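# Livstead Block Challenge

The Livstead Block Challenge is a student robotics contest run every November by the Haslinger evening club, and I've been writing this wiki entry in bits ever since my own team came in second to last (still proud of us!).
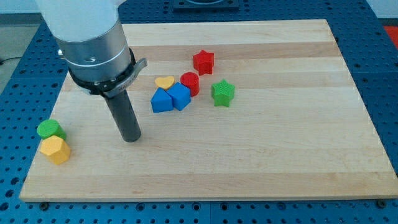

It started as a class assignment. Regula Pfister, who taught the automation course back then, wanted something a beginner could get working by Friday and an advanced student could still lose sleep over. So she settled on pushing: one arm, a maple board, a handful of 3D-printed shapes, and a plain cylindrical tool that can nudge things but can't grab them. Sounds easy, right? Try getting a star to go where you want it.

## Rules

Each team gets 15 minutes at the table and a card with an instruction on it, like "move the yellow heart next to the green star." A run is worth up to 100 points. You lose 2 for every block you bump that wasn't on your card, and that's what sank us, over and over. A block that goes over the side of the board ends the run.

Teams write their own control code. Most people start from Flestano, the club's little motion library, which is fine once you've figured out that its docs list the axes in the wrong order (I've reported this).

## Scoring disputes

Severin Reisinger rewrote the "next to" rule after a long argument over a hexagon. Blocks now have to be touching. The older wording is still on the printed sheets, so go by the club's web version.

## See also

- Stender Cup (the line-following one)
- Flestano setup notes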